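Flumonlow episode table: README

Flumonlow is a table of weekly results from televised singing and talent contests, one row per act per broadcast. It was put together by Ataahua Grimshaw and Llinos Bowen from published running orders and their own viewing notes. The current release covers 90 broadcasts across 3 shows: Onon, Trevor and Wakent.

What's in the download

acts.csv: one row per act, with stage name, act type (solo, duo, group) and the season they first appeared in.
broadcasts.csv: one row per broadcast, with show, season, week number and round.
performances.csv: one row per performance, with song title, running order, theme of the week and result.
notes.txt: corrections, listed by release.

The files join on act_id and broadcast_id. Everything is UTF-8 with a header row. Empty cells mean the value was not found. A zero is a real zero.

Result codes

The result column holds one of these words: safe, bottom, saved, out, withdrew, winner, runner_up. "Saved" means the act was up for elimination and kept by a judges' vote. Trevor has no judges' save, so the code never appears there. Onon changed its rules between seasons — in the first, the bottom acts sang again before the vote closed, and in the second they did not. Repeat songs have their own row with encore set to 1.

Finals

Finals were the hardest part to enter. A winner often sings again after the result is read, and guest performers share the stage with contestants who left weeks earlier. We count a performance only if votes could still be cast when it started. Guest spots and medleys by the judges are left out. If you need them, Llinos has a partial list for Wakent, but it has not been checked.

Running order

Order is the order of broadcast, starting at 1. Where a show was split over two nights the numbering carries on into the second night. Results shows get their own broadcast_id even when they went out the same evening, usually at 9:30 pm.

Known problems

Song titles are entered as announced on air, so the same song can appear under 2 spellings. Act names follow the first broadcast of the season. One Onon group dropped a member in week four and kept its act_id. Theme weeks are free text and have not been cleaned up. Vote shares are missing for every show except Trevor, which read them out in the final only.
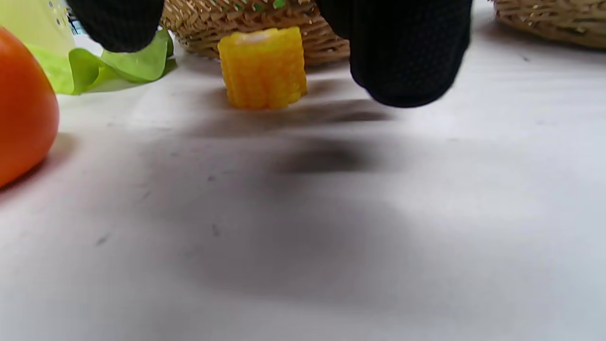

Yellow toy corn piece on a white tabletop.

Using the table

You may copy, change and share the files as long as you name the source as "Flumonlow episode table, Grimshaw and Bowen" and say which release you used. The table does not include audio, video or lyrics, and we can't supply them.

Corrections

Send the broadcast_id, the act_id and where you found the right value. Ataahua goes through them in batches, and the next batch will be entered in October. Changes to a result code need 2 sources. Spelling fixes need only one.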